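Community help > Household > Laundry and bedding

How do I stop a fleecy blanket going matted?

Temitz_flat2
May 2, 2018

I bought a thick pale blanket in January and use it every night. It was soft at first but now the pile is clumping, mostly at the end where my feet go. The care label has faded. I have been washing it at 40 with ordinary powder and drying it over the radiator. Is it ruined, or can I get it soft again?

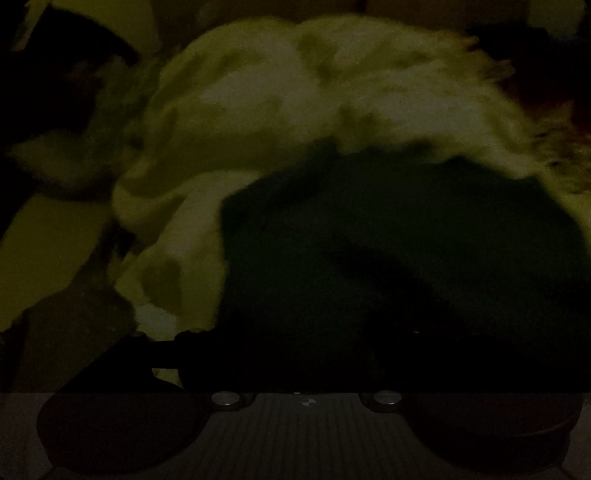
Light blanket with a dark cloth on top, bedroom light very low

2 comments

Zestia

Wash it cooler and use less powder. Powder that doesn't rinse out makes the fibres stick together. I do mine at 20 on a gentle cycle with liquid, then run a second rinse. Leave out fabric softener, it coats the pile. Don't dry it on the radiator either. Hang it over two lines on an airer so the air gets to both sides, and shake it hard every couple of hours. When it is dry, go over the clumps with a soft clothes brush, starting at the tips.
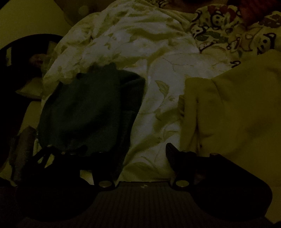
By the bed, still dark

20 shares

Erov1151

Mine went like that and I gave up and bought a cotton one. If yours is polyester the heat may have damaged the ends of the fibres, and brushing won't bring those back. Try a corner first. Also check the drum isn't too full, a double size needs a wash to itself.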